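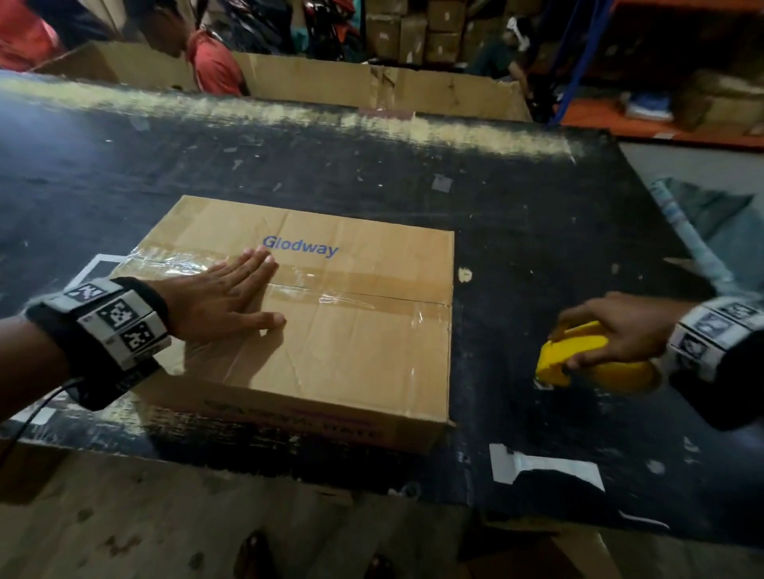 Reusing boxes: what's your tape routine?
Packing & Shipping board, Usgate Makers Forum

husar_hill
Posted 5/1/23
OK, I need to talk to people who care about this as much as I do. I sell pottery glazes and brushes out of my garage, and over the winter I got completely hooked on packing with secondhand boxes. I've sent out 278 parcels since December and nearly all of them went in a box that had already been somewhere else! One flat hand on the lid to hold the flaps level, tape gun in the other, one long pull down the seam. I love it. My trouble is wrinkles. I get a lovely smooth run and then a big loop of a crease near one end. Do you peel it and start over, or just leave it?

tapeworm57
Leave it!! A crease on top of the flap is only ugly. Press it down with your thumb and look at whether both edges of the tape are stuck to cardboard. If they are, ship it. Peeling takes the brown paper skin off with it and then the next strip has nothing good to grab.

Billbridge_Beth
Going to disagree with tapeworm a little. If the crease crosses the seam itself I put a second strip over it. A loop of tape standing up can catch on things, and I've had one parcel come back with the end lifted. Two strips costs me pennies.

tapeworm57
Fair, if it crosses the seam. I still say most people use way too much tape. My neighbor's boxes look like they've been laminated.

oldcrate
Love this thread already. What size roll are you using, husar? I switched to the wider stuff and my wrinkles pretty much went away, but it took me a whole roll to get the feel of it. Also, keep the gun low. If you lift the head while you pull, the tape comes off at an angle and you get that fan of little creases right at the start.

husar_hill
Regular 2 inch. And yes, the start is where I get the worst of it! I tried going low just now on a few empties and wow, big difference. Thank you!

Tronano
What do you all do about old printing on the lid? I have a stack with a brand name in big blue letters and I can't decide if it looks cheap. I've been turning them inside out, but that means cutting the glued side and it's slow.

Billbridge_Beth
I leave names alone. Old shipping labels and barcodes are the ones to cover or strip off, those can really send a parcel the wrong way.

oldcrate
Same. A customer wrote to me once to say she liked guessing what had been in the box before hers.

tapeworm57
Inside out looks great though, Tronano, don't give up on it. I did 30 one rainy afternoon with a podcast on and it flew by. Hot glue on the side seam, clothespins till it sets.

Tronano
Clothespins! I've been sitting there holding them shut. Trying that tonight.

husar_hill
One more while I have you all: how do you get tape scraps off the bench? Mine is covered in little bits, and scraping has taken the finish off along the front.

Billbridge_Beth
Plastic scraper and a dab of cooking oil, leave it a few minutes. Wipe it really well after or your boxes will pick up grease spots.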